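Up at 5 again with the goats. Prata has finally stopped pacing, and her kid is eating like a little pig – over 30 ounces yesterday! 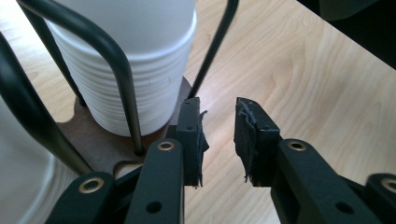 Clarnoda Dairy Goat Club

Zoia came by to weigh him and thinks he'll top 200 pounds as a grown buck, same as his sire. I'm not so sure. His mother is small-boned and he has her legs. 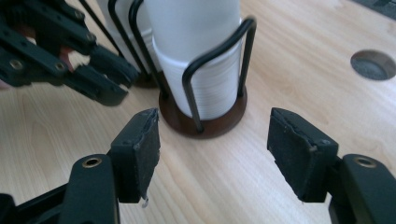
Wood grain on the tabletop

Spent the afternoon calling about hay. Aníbal wants 376 dollars for the load, delivered, and I said yes before he could change his mind (last April was awful). I still have to trim hooves on the two old does, and Mustumov hates it, so that'll be fun.
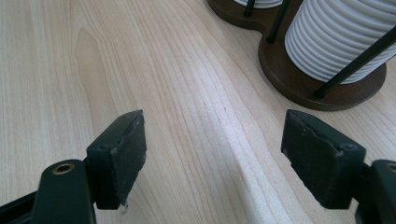
Nidia wants a doeling next spring, so I put her on the list – she's first. Bed now, bottle at 2.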